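Tollura opens footwear sample room at its Jevham site

New space brings shaping, checking and storage of shoe parts under one roof

Tollura, the maker of parts for the footwear trade, has opened a sample room at its site in Jevham. The room will be used to prepare and check early samples for shoe brands and independent makers before an order goes into full production.

The work was previously spread across three rooms on two floors, and samples often had to be carried from one end of the building to the other before a fitting could be signed off. The new room covers 200 square metres on the ground floor, next to the goods entrance. It has been fitted out over the spring with yellow shelving and tables, pale grey walls and new overhead lighting.

The yellow finish was chosen after staff tried several colours side by side. Most of the parts handled at Jevham are black or dark brown, and small items were easily missed on the older grey benches. Upper shelves are kept for work in hand, with smaller items held on the tier beneath.

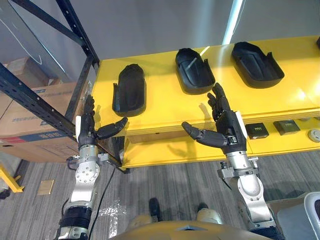 Black shoe-shaped trays on the upper shelf in the sample room at Jevham.

Jolanta Baran, head of sampling at Tollura, said: "A good sample depends on a great many small decisions, and those decisions are easier when everything is within reach. Our team had a strong say in how this room was set out, from the height of the shelves to the colour of the tables. We are very pleased with the result and look forward to welcoming customers to see it."

The fitting out was carried out by Barros, which supplied the shelving and tables and also laid the new floor. Work was done in stages so that sampling could carry on in the old rooms – the last of these was cleared in June and will now be used to store paper patterns.

The first customer to use the room is Joretti, a maker of walking and work shoes. Joretti has asked Tollura to prepare samples for a range of 40 styles, in both standard and wide fittings. Each style will be checked for length, width and heel depth, and a reference sample will be kept at Jevham for as long as the style remains in production.

Customers who visit the site will be able to look over their samples at the main tables together with the person who prepared them. Notes from each visit will be added to the style record on the same day, and a copy sent to the customer. Visits last up to 4 hours and are held every Friday, with other days open by arrangement.
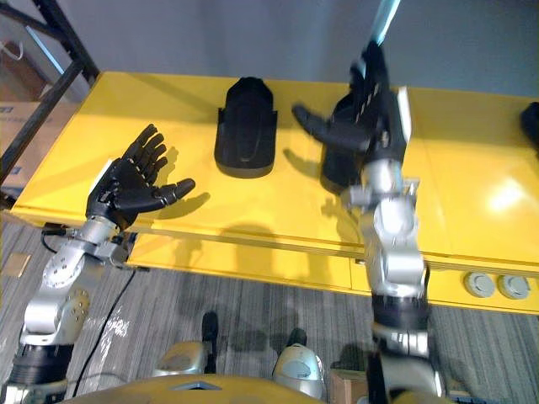
Can smaller makers use the sample room?
The room is open to makers of any size. The smallest order Tollura will accept for sampling is 50 pairs across all sizes, and new customers are asked to send their patterns or lasts to Jevham ahead of a first visit.

Tollura will continue to offer its repair and matching service for older styles, which moves into the new room without any change to prices or waiting times. Customers with samples already in progress do not need to take any action, as all open style records have been carried over under their existing reference numbers.

Requests for visits should be made through the Tollura customer office, giving the name of the maker, the type of shoe and the sizes needed. Parking is available at the front of the site – visitors should report to reception on arrival, where they will be met by a member of the sampling team.

Ends

Notes to editors

Tollura makes insoles, heel parts and linings for the footwear trade.

Interviews with Jolanta Baran can be arranged through the Tollura press office at Jevham.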